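Section 4. Trying out and comparing the hand-held grippers

Read this before you pick a favorite. Everyone picks a favorite within a minute of holding one, and then spends the afternoon proving themselves right. The steps below are meant to slow that down.
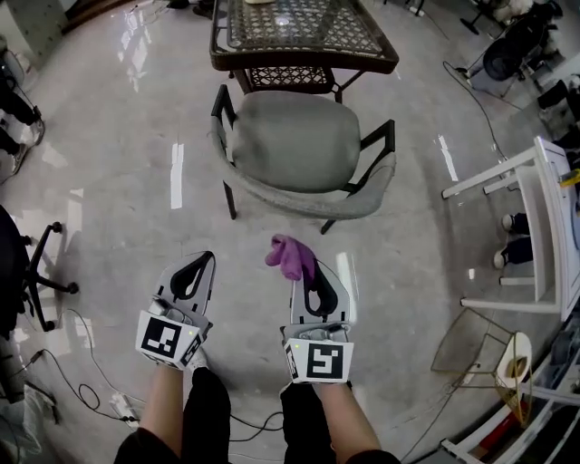
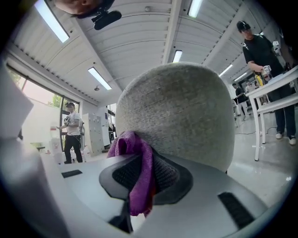
Urnus Workshop, Gripper Comparison Team

4.1 What you are comparing

The Prundia pair and the Dubey pair go on the same cloth, the same floor and the same operator. The Zirkero controller logs both. If you change the cloth halfway through, you are comparing cloths, and we already have a folder of that from September.

4.2 Before you start

1. Pick a microfiber cloth from the bin and stay with it. Purple is fine. Any color is fine, as long as it shows up against a light-gray floor.

2. Check that each marker block is seated square on its gripper. Push it with your thumb. If it rocks, tighten it now. A block that rocks a little produces data that is wrong a little, and you will find out on the last day.

3. Wipe the printed patterns with a dry cloth (a different one, please).

4. Turn both grippers on and wait for the green light on each block.

NOTE: The light is tiny. Under the ceiling fixtures it is tinier. Cup your hand over it before you file a fault report.

5. Walk your route once with empty grippers. Look for cables. Move what you can, and tape what you can't.

CAUTION: The floor is glossy tile and throws back the overhead lights. If tracking drops out in one particular spot, step to the side and try again before you touch any settings.

4.3 The cloth test

1. Drop the cloth on the floor from waist height. Do not arrange it. A cloth that has been folded neatly for the robot's benefit is no use to the robot.

2. Pinch it with the right gripper, at the tip. Lift it just clear of the floor and hold for a count of 4.

3. Carry it to the armchair and lay it on the seat.

4. Pick it up again with the left gripper and return it to the floor.

5. Repeat until you have 15 lifts for each hand. Then change to the other pair and do the whole thing over.

6. Mark a lift as failed if the cloth slips, if you helped with a finger, or if you said "that one doesn't count." That one counts.

NOTE: Squeeze the way you would squeeze a clothespin. New operators grip as though the cloth owes them money, and the tips wear out early.

4.4 Checking the gripper camera

1. Open the gripper view on the Zirkero. It is a fisheye, so straight beams will bow. Leave the lens alone.

2. Hold the gripper low and tip it back. You should get ceiling, lights, and quite possibly your own chin. All of this is normal, though the chin comes as a blow to some people.

3. Confirm that you can still make out the cloth and its folds. If the window side of the room washes out, lower the exposure to 80 and look again.

CAUTION: Do not lower the exposure during a run. Stop, change it, and start a new file.

4.5 When several people are testing

Keep an arm's length apart, and agree on who has which side of the table. Two sets of markers crossing in one view will confuse the tracker, and the tracker does not complain. It simply decides you are your colleague.

4.6 Writing it up

Record lifts, failures and which wrist got tired. The last one matters more than the spec sheet does. Send the sheet to Nanna Hjaltadóttir with the file number. "The good one" is not a file number.

Comments (3)

torvald_b
Step 4.3.6 is aimed at me and I would like it removed.

Nanna Hjaltadóttir
It stays. Also, file 245 has no operator name on it. Whoever it was ran 14 lifts on the left hand and then seems to have gone to lunch.

mkessel
Does the exposure setting carry over when you swap pairs, or do I need to set it again for the Dubey? Mine went back to default twice.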